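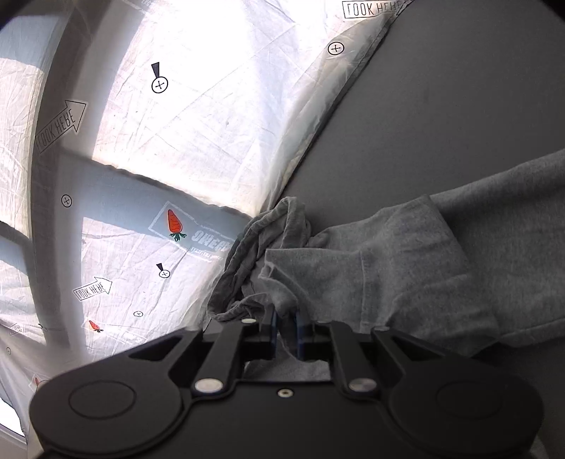

# Grey knitwear, folding surface

Light grey knit, heathered, soft. The garment is bunched on one side with a longer flat panel to the right, on a plain dark grey surface. Seams and hems can be followed along most of the cloth.

## About this page

The gallery belongs to the folding section of the Sisside laundry notes, kept by Kelly Amaral. It covers knitted tops only. Shirts with a button front and anything with a lining are on the Lalen page, and towels will be added in May.

Entries are filed by fabric first and garment second. A heathered knit goes under the base colour, so pale grey with darker flecks is entered as light grey. Weight is given where the label is still legible. Where it has been washed out or removed, the field stays blank.

## Notes on the cloth

- **Folds.** The thickest ones are at the lifted part, where the fabric is twisted and rolled and looks a darker grey than the rest. For folding, open a twist like this fully before squaring the sides.
- **Hems.** A folded edge, much like a cuff, curves around the middle. Turned edges of this sort should be laid flat by hand. Pressing over them leaves a ridge that shows on the finished stack.
- **Flat panel.** Start from the largest flat area and work towards the bunched end. Going the other way tends to push the creases into the part that was already smooth.
- **Surface.** Plain and even, with a rounded edge and faint scuffs. Dark tops are preferred for pale garments, as the outline is easier to see.

## Method used for this section

1. Lay the garment face down and find both shoulder seams.
2. Pull the body straight from the hem - not from the side seams, which stretch.
3. Fold each side in to the width of the board. The Nishimura board is 35 cm wide and suits most adult sizes.
4. Turn the sleeves back along the fold.
5. Bring the hem up in two equal turns and smooth once.

Heavier knits take one turn fewer. The limit for the shelf is 200 mm per stack, measured without pressing down.

## Filing

Section 67, light grey, knitted tops. Shelf reference 3021. The older Sadiria references are still valid for woven items but have been dropped for knits.

Page last revised March 3, 2024.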